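Von: Elmarie Nkuna
An: Liste Alte Rechner
Datum: 6. November 2019
Betreff: Re: Welche Teile aus alten Towern behalten?

Liebe Liste,

danke an Gina für die ausführliche Frage. Ich antworte unter den Zitaten, so wie es hier gewünscht wird. Bitte verzeihen Sie mir kleine Fehler, Deutsch ist meine dritte Sprache.

Es geht um liegende Tower ohne Seitenblech, mit Netzteil oben links und grüner Hauptplatine: 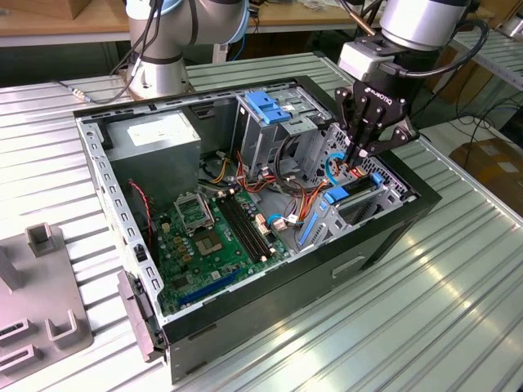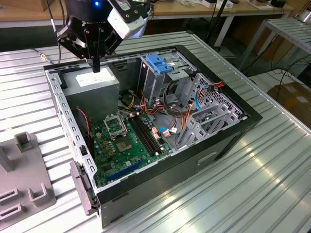
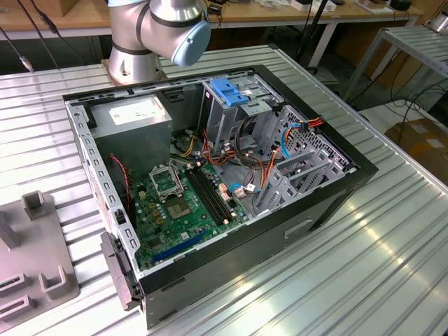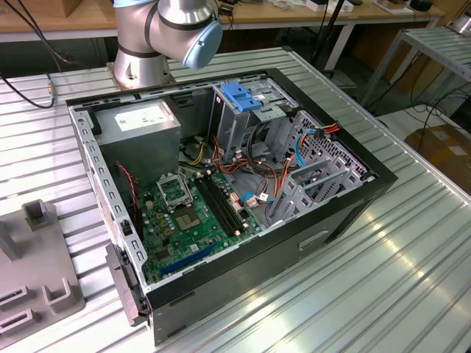 ## Zum Netzteil

> Gina schrieb:
> Wir haben im Lager in Firkgate 50 alte Gehäuse stehen und müssen
> bis Jahresende Platz machen. Lohnt es sich, die Netzteile
> aufzuheben? Harahap meint, man soll alles wegwerfen, was man
> nicht selber gemessen hat.

Ich bin hier nur halb einverstanden. Ein Netzteil, das viele Jahre in einem feuchten Keller war, würde ich auch nicht mehr benutzen. Aber Ihr Lager ist nach Ihrer Beschreibung trocken und geheizt. Ich würde jedes Gerät mit einem Tester unter Last prüfen und die Spannung bei 12 Volt aufschreiben, mit Bleistift auf einen Streifen Kreppband. Was dabei riecht oder pfeift, kommt zum Elektroschrott.

Bitte öffnen Sie die Netzteile nicht. Die Kondensatoren können auch nach dem Ausstecken noch geladen sein. Ich schreibe das, obwohl es die meisten hier wissen — im September hat jemand auf der Liste das Gegenteil empfohlen.

## Zu den Prozessorsockeln

> Bei manchen Platinen fehlt der Prozessor. Kann man sie trotzdem
> weitergeben?

Ja, aber der Sockel muss geschützt sein. Wenn Sie noch die schwarzen Kunststoffkappen haben, setzen Sie sie wieder ein und schließen Sie den Bügel. Ohne Kappe genügt ein einziger Stoß mit dem Schraubenzieher, und ein verbogener Kontakt ist nur mit viel Geduld und einer guten Lupe zu retten. Ich habe es einmal an einem ganzen Abend versucht und die Platine danach doch entsorgt.

Für den Versand nehme ich antistatische Beutel. Normale Luftpolsterfolie direkt auf der Platine ist keine gute Idee.

## Zum Arbeitsspeicher

> Fenlow hat uns für den ganzen Posten Speicher einen Pauschalpreis
> angeboten. Annehmen oder einzeln verkaufen?

Das hängt davon ab, wie viel Zeit Sie haben. Wir hatten im vorigen Jahr eine ähnliche Situation und haben einzeln verkauft. Am Ende waren es 3.405 Euro für alles zusammen, Speicher, Laufwerke und Grafikkarten, was sehr schön klingt. Aber ich habe dafür rund 20 Abende Pakete gepackt, und zwei Käufer wollten ihr Geld zurück, weil sie den falschen Riegeltyp bestellt hatten. Heute würde ich nur die größeren Module einzeln anbieten und den Rest an Fenlow geben.

## Was noch offen ist

Zu den Festplatten haben Sie nichts geschrieben. Sind sie schon gelöscht? Wenn nicht, dann bitte zuerst das, vor allem anderen. Eine Schnellformatierung ist nicht ausreichend.

Und eine Frage von mir an alle: Hat jemand noch eine Bezugsquelle für die Kunststoffschienen, mit denen man Laufwerke ohne Schrauben befestigt? Meine sind fast alle gebrochen, und der Händler, bei dem ich sie früher bestellt habe, antwortet nicht mehr auf Mails. Gebrauchte sind auch in Ordnung, die Farbe ist mir gleich.

Mit freundlichen Grüßen
Elmarie Nkuna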